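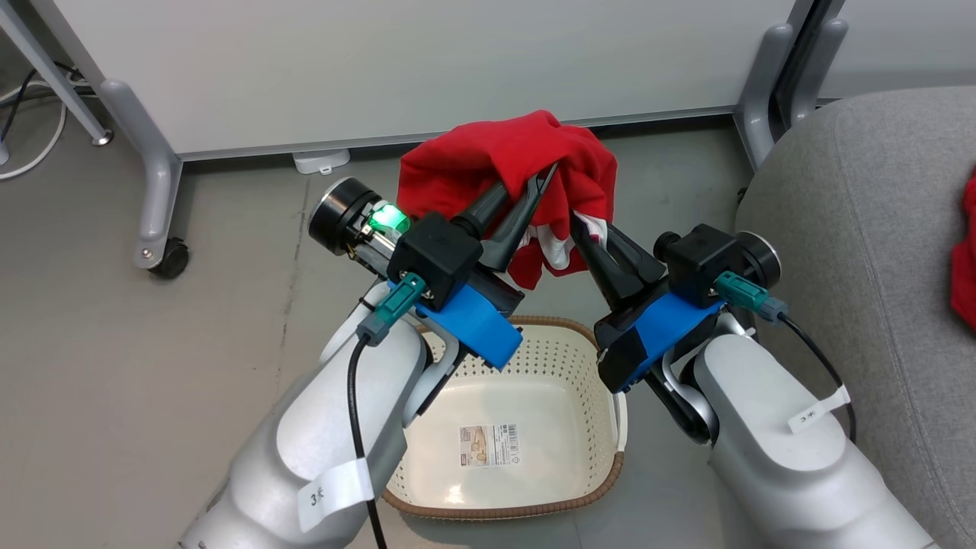

Tikemero Laundry Words

A word list of household laundry terms in four languages, with care notes

Maintained by Heikki Keskinen
Last changed: 2022-09-12

What is in the list

Tikemero contains 400 entries. Each entry is one word or short phrase that people use at home when they wash, dry, fold or mend clothes. The languages are English, Finnish, Hungarian and Estonian. English is the key column, so every entry has an English form. In the other three columns a cell can be empty. An empty cell means that I did not find a word I trust. It does not mean that the language has no such word.

Files

words.csv: the list itself, one entry per line
notes.txt: longer remarks on single words
sources.txt: where each word was collected
old/: the February version, kept for people who cite it

Columns in words.csv

id: a number, never used again after an entry is deleted
en, fi, hu, et: the word in each language
group: one of 9 groups, for example washing, drying, stains, fabric, mending
register: plain, old or regional
note: yes if there is a remark in notes.txt

The file is UTF-8 with semicolons between the fields. Some spreadsheet programs guess the encoding wrongly and then the Hungarian letters ő and ű are broken. Please choose the encoding by hand when you open the file.

How the words were collected

The first 300 entries come from the Drumetti notebooks, which are handwritten household books that my family lent me. The rest I collected from conversations and from letters. The Hungarian column was checked by the Hajdu reading circle, and they corrected many of my endings. The Estonian column is checked only in part.

Known problems

The words for "to wring" and "to squeeze" are mixed in some older entries. I am going through them slowly.

The group "stains" is too large and should be divided.

"Starch" appears as a noun and as a verb under the same id. The Dasen converter drops the second one, so please read the CSV directly if you need both.

Regional words are marked as regional, but the region is given only in notes.txt.

Corrections

Please open an issue with the id of the entry, the form you suggest, and where you have heard or read it. One issue for each word is easiest for me. Dialect words are very welcome, also when you are not sure of the spelling.

License

The list and the notes are under CC BY 4.0. Scans of the notebooks are not included and I cannot send them.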